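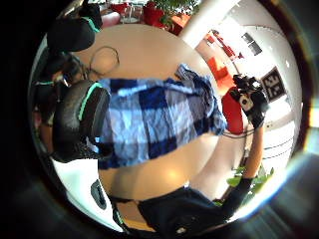

Talks > Home & Season > Speaker notes

Bringing summer indoors — notes for the Tenach evening

Hello everyone, lovely to see such a full room! Say thank you to Uven for the loan of the hall and the very good lemonade.

Start with my flat. 56 square metres, one balcony, windows facing north. For years I did nothing for summer, all my decorating went into December. Then one July I put the heavy curtains away and the living room looked twice as big. (Pause here, people usually nod.)

First point: take things out before you buy anything. Rugs, dark cushions, the thick throw on the sofa. Leave the room half bare for a week and live in it. I love this week — the echo, the light on the floorboards!

Second point: textiles. Linen if you can, old cotton sheets if you can't. My kitchen curtains are a pair of pillowcases from the Brorano flea market, unpicked and hemmed by hand.
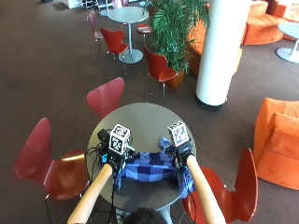
Wash anything second-hand before you cut it, as cotton shrinks. Mine lost 6 centimetres in length, so I had to add a band at the bottom, and now I like the band best.

Third point: scent and green stuff. Mint in a jug, basil on the sill, tomato leaves if you grow them. Pass the mint round now. Mention the Liapis nursery, they sell small pots late in the season when everyone else has stopped.

Ask the room what they put away first when it gets warm.
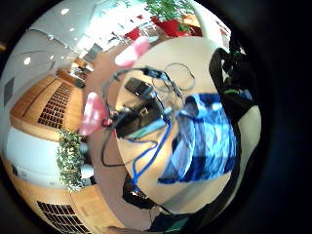

Tenach regulars told me last time that wool rugs should stay down all year, as bare boards are too noisy for the neighbours underneath. Fair point! Suggest a flat cotton rug, or felt pads under the chairs.

Finish with the pillowcase pattern, copies by the door. Then questions.

223 shares | 6 comments

Contact | Back to top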